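Interior Finishes, Unit 4: Wood Floors and Wood Trim in the Home
Handout for first-year students, Viltwood evening course
Course office, November

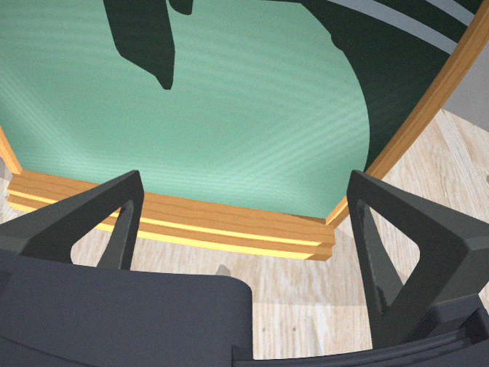 CATEGORY: MATERIALS / WOOD

4.1 Why we begin with light colours

Many clients today ask for a pale floor. It makes a small room feel larger and it goes well with almost any wall colour. It has also some difficulties, and the student should know them before the visit to the client. Pale wood changes with the sun. Most light species become more yellow in the first year, and under a carpet they stay as they were. If the carpet is moved later, a rectangle remains on the floor, and the client will telephone you.

When the trim of the furniture is warmer than the floor, as with honey-coloured wood above pale boards, the difference should be clear enough to look intended. Two woods which are nearly the same, but not quite, look like a mistake. A painted or coloured surface between the two woods helps the eye. Soft green is a good choice for this, also grey-blue. Strong red is difficult.

4.2 Moisture

Wood takes water from the air and gives it back. A board becomes wider in a damp season and narrower in a dry one. Its length changes very little, and for ordinary work we do not calculate it.

Boards must rest in the room before they are laid. Open the packs, put thin strips between the layers and let the air pass. The heating should be at its normal level. In the Plunel flat, which we study in the second part of the course, the boards were laid on the same day they were delivered, in a wet autumn. By the spring there were gaps along the whole corridor. The repair cost 1,780 pounds and the family had to live in one room while it was done.

Leave a gap at every wall and also around pipes, door frames and the kitchen units. Students often remember the walls and forget the pipes.

4.3 Direction of the boards

The usual rule is to lay the boards in the direction of the main window light, so that the joints make less shadow. In a corridor they go along the length. When these two rules are against each other, for example where a corridor opens to a living room, draw both solutions on the plan and show them to the client. Do not decide this alone.

On joists, the boards must cross the joists. Here the light is not important and the structure decides.

4.4 Finishes

Oil. Goes into the wood and leaves a matt surface. A scratch can be repaired in one place, with no need to sand the whole room. It needs new oil from time to time, mostly near doors.

Lacquer. Stays on top of the wood. It is easy to clean and it resists spilled drinks quite well. When it is damaged, the repair is nearly always visible.

Wax. Beautiful and old-fashioned. We do not advise it for kitchens.

For the exercise please use the Veres sample boards in the cupboard of room 249. Each board has oil on one half and lacquer on the other. Put one drop of coffee on each half, wait until the end of the lesson and write what you find. Clean the boards afterwards with a damp cloth only.

4.5 Edges and trim on furniture

A wooden edge around a table top protects the part which receives the most knocks. It can be fixed with glue alone if the joint is well made. Corners are cut at an angle, or one piece passes over the end of the other. The first way is more elegant but it opens if the wood moves. For a school or a waiting room choose the second.

Round the sharp edge a little with fine paper. Paint and lacquer do not hold on a perfectly sharp corner, and the finish will be worn there first.

4.6 Homework

Choose one room in your own home. Draw the plan, mark the window and the door, and show the direction in which you would lay the boards. Write half a page on your choice of finish. The Teltard case (reader, second chapter) may be used as a model for the drawing. The budget for materials is 2,000 pounds, delivery included.

Bring the drawing on paper. Pencil is accepted.

Related handouts
Unit 2: Reading a floor plan
Unit 3: Stone and tile
Unit 5: Paint for walls and ceilings
The Teltard case: a kitchen in three stages
Glossary of wood terms

© Viltwood evening course. Copies for students only. Questions to the course office. Back to top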